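I stopped using fabric softener in August, mostly by accident. The bottle ran out, I forgot to put it on the list, and by the time I remembered I had done six loads without it and couldn't tell the difference in anything except the towels, which were better.

My mother used softener on everything. She bought the blue kind in the big jug and poured it in without measuring, and our clothes smelled like it from the closet to the school bus. When I moved out I bought the same kind. I never thought about it as a choice. It was part of doing laundry, the way you put a stamp on a letter.

The towels were what made me look into it. I have a set of bath towels from Mivmont that I bought when I moved into this apartment. They were good when they were new and after a year or so they turned into something that moved water around on your skin and didn't pick any of it up. I blamed the towels. I told people not to buy them. After those six loads without softener they were drying me off again, and I felt a little bad for the things I'd said about them.

Softener leaves a coating on the fibers. That coating is what feels soft. On a towel it also gets in the way of the water, and it builds up every time you wash. The care label on the towels says "do not use fabric softener" in very small letters. I had owned them for two years before I read it.

So then I read all my labels. This took most of an evening. I sat on the bed with everything I own and sorted it by what the label said, and the piles were not the piles I'd been washing in. My running shirts said no softener. The cleaning cloths said no softener. One sweater said dry clean only and has been through the wash probably every month since I got it, and it looks fine, so I put it back where it was.

I also found out I'd been using too much detergent. The one I buy is called Leckie and it comes in a bottle with a cap that has three lines molded into the inside. The lines are the same color as the cap. I had never seen them. I'd been filling the cap to the top because it was a cap, and filling it seemed like the idea. The first line is for a normal load. The top of the cap isn't for anything.

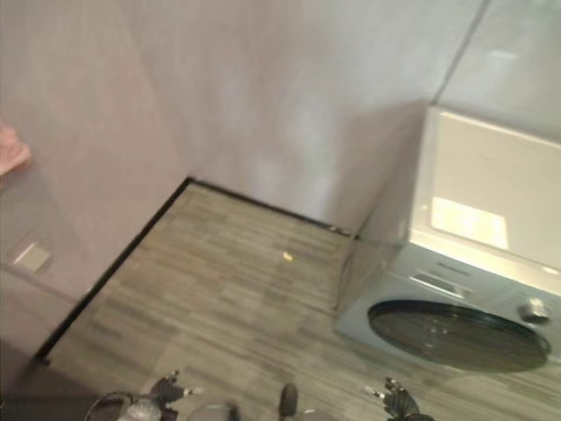
I asked my neighbor Nelly Mamani about it. She worked at a laundry that did hotel sheets for 13 years and she has opinions. Her view is that nearly everyone uses double what they need, and that if your clothes feel stiff or a little waxy, it's probably soap that never rinsed out. She told me to take a clean towel, one I thought was clean, and wash it in hot water with nothing in it, then see if I got suds. I got suds. It was a towel out of the closet, folded, ready for a guest.

I ran all of the towels that way after that. A few of them needed it twice. Nelly said some people add vinegar and some people add washing soda and that I should not get carried away. I used plain hot water and it was enough.

The other thing she got me to change was temperature. I had been washing everything on warm because warm sounded like the middle. Now it goes like this:

- Regular clothes on cold.
- Sheets and towels on hot.
- Running clothes on cold, inside out, as soon as I can get to them.
- Anything I would be sad to lose, cold and by itself, hung up to dry.

The running clothes were the hardest to fix. There's a smell that polyester gets that doesn't come out, or it seems to come out and then it's back ten minutes after you put the shirt on. I had tried a sports detergent from Oketti, which cost more than the shirts were worth at that point and smelled like a swimming pool. What helped was soaking them in a bucket of cold water with a spoonful of baking soda for 40 minutes first, and not leaving them in the gym bag overnight. The second part did more than the first, I think. Two shirts were past saving and are now rags.

I should say that not everything improved. My jeans are rougher. Static is worse on the fleece blanket, and I got a real shock off it last week reaching for the lamp. I've read that wool dryer balls help with static and I've also read that they don't do anything, from people who sounded equally sure. I haven't bought any. And I do miss the smell a little. I put on a shirt from the bottom of the drawer that must have been washed before all this, and it was like being back at my mother's house for a second - I wore it two days in a row.

My sister Alia thinks I've gotten strange about this. I stayed with her for a weekend and offered to do a load, and then I stood in her hallway reading the back of her detergent. She uses the pods. You can't use half a pod, which was my complaint, and she said that was the whole reason she bought them. She has two kids and does a load every day. I can see it.

I did go back through my grocery receipts, which I keep in the app, to see what I had been spending. Over the past couple of years it was $106 on softener. That isn't a lot of money spread out like that, but I would have liked to have it. The detergent is lasting much longer too. I bought a bottle near the end of the summer and I'm still on it, and I used to buy one nearly every time I went to the store.

The next thing I want to figure out is the white shirts. I have several that have gone gray under the arms, and the advice I've found so far is all over the place. Nelly says bleach makes that kind of stain worse and to try peroxide and dish soap with an old toothbrush. I'm going to start with the oldest one and leave it in the sun after. If it works I'll write it up with the amounts I used.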